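Gretum bench cell — parts and budget README

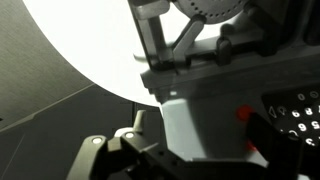
Last edit Sat 4 November, Juwita Hidayat. Covers what we own, what we still need to buy, and what the recordings in this folder can and can't tell you about sizing the purchase. Read before asking for a quote.

Status
Phase 1 bought and running. Phase 2 not approved. Phase 3 is a wish list, ignore the tab in the sheet.

What's in the folder
165 episodes, wrist camera plus joint log, one subfolder per day
budget.csv — one row per item, prices before tax
quotes/ — Tristwood and Trelley, PDFs as recieved
notes.txt — Haziq's, unsorted

Of the 165, 11 are marked bad in the index (dropped frames or arm stopped by hand). Left in on purpose. Filter on the "ok" column if you don't want them.

What the recordings are for
Reach and clearance around machines we don't plan to modify. Keypads, housings, tight spots beside a curved wall. Used them to decide finger length and whether the wrist camera could stay where it is. Not for cycle time. Arm speed was capped the whole way through, so anyone working out payback from the timestamps will get a silly number.

Known problems with the video
Bright surfaces blow out to plain white. Exposure was fixed, should have been auto or at least checked each morning.
Gripper takes up the bottom of every view. Fine for us, bad if you want to see what's under the fingers.
Keys at the edge of the view get lost. Don't build a button reader on this without a second camera.

Phase 2, what we're asking for
Second camera, fixed mount, plus cable. Top of the list.
Spare finger set. Lead time from Tristwood is 47 days so order early even if the rest slips.
Diffuse light, two panels. Cheap.
Longer arm cable — current one is at its limit at the far side of the bench.
Training seat for Ikhsan Teoh. Trelley includes one, Tristwood charges extra. Compare like with like!!

Not asking for
A second arm. Kamarul wants one, I get it, but the first sits idle most afternoons. Revisit once the log shows it busy.
Force sensor. Nice, but it costs more than the rest of phase 2 together.

Money
Phase 2 uses almost 64 percent of what's left in the Gilani line. Keep the remainder for repairs, it isn't spare. Shipping is not in the Trelley quote, check page 2. Service contract on the arm renews in the spring and comes out of a differnt line, so don't add it here.

Open questions
Does the fixed mount need its own plate, or can it share the arm's? Khairul Yeoh to measure.
Who signs for phase 2 if it's split into two orders?
Is the Tristwood price still good after November? Quote doesn't say.

Changes
Prices updated, light panels added, old gripper row removed. Send fixes to Juwita, don't edit budget.csv directly, the totals break.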